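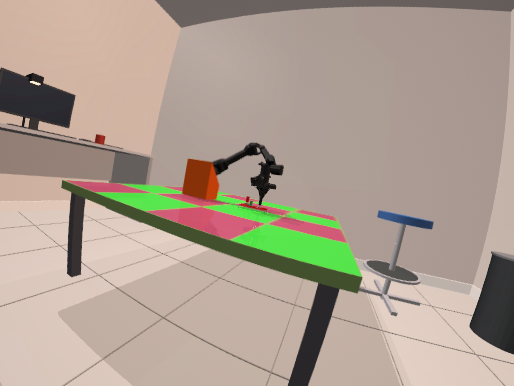

Sopacua in sim, gripper pointing down at the red plate. Glossy checkerboard and all.

1/ Right, the Sopacua planner. I've had it running for a while now and I have questions, mainly about that "100% success in simulation" line people keep passing round.

2/ 100% of what, though? The default task in the Plekley scene puts the flat red thing in the same spot every reset. Same spot! You could replay a recorded trajectory with the perception switched off and score full marks. I tried it. Full marks.

3/ So I moved the plate by a random offset each episode and ran 400 of them overnight. Most failures weren't grasps at all. The planner gave up before the arm moved, with "no valid goal state", and the logger files those under "skipped". Skipped runs don't count against you. Handy.

4/ Perception next. A red plate on a pink and green board, with a little red cylinder standing right beside it. The segmenter thresholds on hue. Guess how often it merges plate and cylinder into one blob and sends the wrist to the middle of nothing.

5/ Yes, I know you can swap the segmenter. I swapped it for the Bultum one. Better masks, but each plan now waits on a frame that's already stale, and the controller doesn't check the timestamp. There's an open ticket on that from August. No replies.

6/ Someone also modelled a mug, a keyboard and a webcam on a monitor for the background. Lovely. Could we have had contact friction that isn't one global constant?

7/ To be fair: the inverse kinematics is quick, the config files are readable, and it's only crashed on me 2 times. I've used far worse. Sarow's old stack took me 4 evenings just to build.

8/ But I'm not putting it near a real arm until skipped runs count as failures in the default report. It's one line in the logger. Patch is up, 22 October 2020, let's see how long it sits there.

9/ And before anyone asks, yes, I fixed the seed. Config's in the patch notes.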